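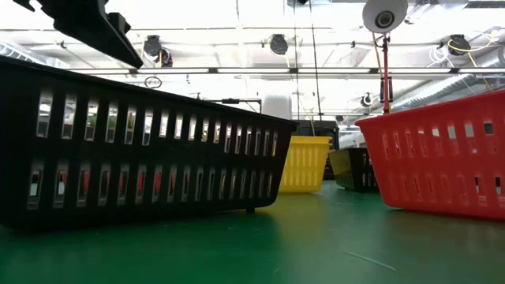

Entry for Tuesday, March 23, 2021
Student Automation Project, Stacking Exercise

Present: project group, with Rostam Mahmoudi supervising. The session was the second of the term on the stacking exercise set by the Gostgate program, in which two arms must bring slotted baskets of several colors to a common place and put one into another. The written task sheet is kept in the Ketach folder together with the January safety briefing, which all members have signed.

Purpose of the session

To record teleoperated runs of the exercise and to settle the starting layout that will be used for the school demonstration. The group has been asked to submit 30 complete runs. A run counts as complete when each basket has been lifted, placed and released, and both arms have returned to their rest position. Runs in which an operator touches a basket by hand are to be kept but marked as assisted.

Procedure

1. Arms homed and checked for free travel on both sides. The left arm required a second homing after the shoulder joint reported a fault. The fault did not return.
2. Gripper opening checked against the thickness of the basket rim. The setting from the previous session was retained.
3. Time limit for each run set at 600 seconds in the Tidia control software. Operators are reminded that the limit includes the return to rest.
4. Operators exchanged sides at the halfway point, so that each student had practice with both arms.

Starting layout

The choice of layout took up more of the session than planned. The task sheet allows any arrangement in which no basket begins inside another, and the group had been placing them freely. Mr. Mahmoudi asked that one arrangement be agreed upon and written down before further runs were recorded. Two proposals were discussed, a loose scatter and a straight row, and the row was preferred for the demonstration because visitors will be able to follow the order of moves. It was agreed to photograph the layout at the start of each block of runs and to attach the print to the log.

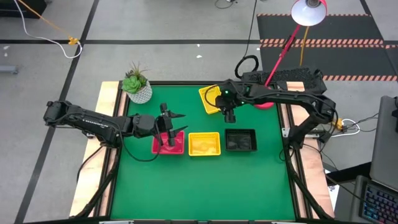 Division of work between the arms was the next matter taken up, and the following is the rule as it now stands. Each arm is responsible for the baskets on its own side of the center line, and neither arm may cross that line while the other is moving. With red, yellow and black side by side in the row, the left arm has the red basket directly under its gripper and can take it without a wide swing. The second yellow basket, toward the far edge of the green surface, belongs to the right arm, which has to arch over and come down on it from above. Operators found this approach the more difficult of the two, and the group agreed that the right arm should move first in every run and that the left arm should wait at rest until it has cleared the far edge.

Observations

Slow approaches gave better results than fast ones in every block. The slots in the sides are a convenient place for a finger to catch when the gripper comes in too low, and operators should aim for the rim. Mr. Vaněk's suggestion of a short pause before closing was tried by both operators and is adopted from now on.

Cable slack on the left arm should be reviewed before the next session. The loop hangs down toward the work surface and may interfere with a raised basket.

Runs were logged on the shared sheet. Two were marked as assisted. One log entry lacks the operator's initials and must be corrected by the student concerned.

Actions

Group: complete the remaining runs using the agreed order of moves.
Left arm operator: shorten the cable loop and confirm full travel afterward.
R. Mahmoudi: confirm with Gostgate whether assisted runs may be counted toward the total of 30.
All: read the revised rule on the center line and initial it in the Ketach folder before operating either arm.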